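Does a land trust want a small donation, or is it more trouble than it's worth?
Asked in Rivers & Land Conservation

Hanna Kurek
My aunt left me $200 with instructions to "do something for the Irkevham wetlands." The Tunstall Land Trust looks after them. Do I mail a check? Can I make them spend it on the wetlands and not on stamps? I also own 6 acres next door that I've thought of protecting, but one thing at a time.

Ksawery Wróbel
Mail the check. Write "Irkevham" on the memo line and put a note in with it. If you want it legally tied to the wetlands, ask for a restricted gift, but for that amount the paperwork will eat the heron's lunch. Stamps are how they reach the person with the next check, so I wouldn't be too hard on stamps.

I dropped mine off at their office in March and was given coffee and a very long talk on culverts.

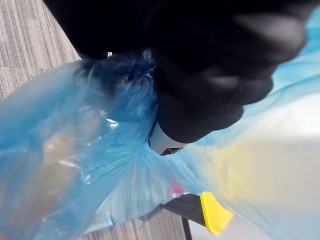
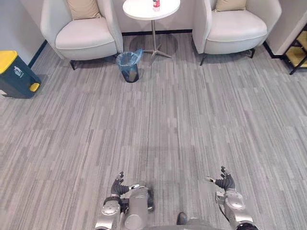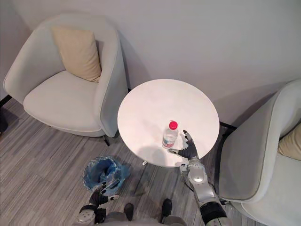 Danuta Kozłowski
Trusts are all the same, they take the land and then you can't even mow it. Ask my cousin.

Hae-won Bang
Danuta's cousin may have signed something without reading it - a popular hobby out here. An easement leaves you owning the land. You give up certain rights, usually building and subdividing, and the mowing is whatever you agree to in writing. Get your own lawyer, and expect a survey. Our trust also asked for $1,000 toward yearly monitoring, so ask Tunstall what theirs is before you get attached to the idea. Ours took 2 years from first phone call to recorded deed, most of it spent looking for a fence.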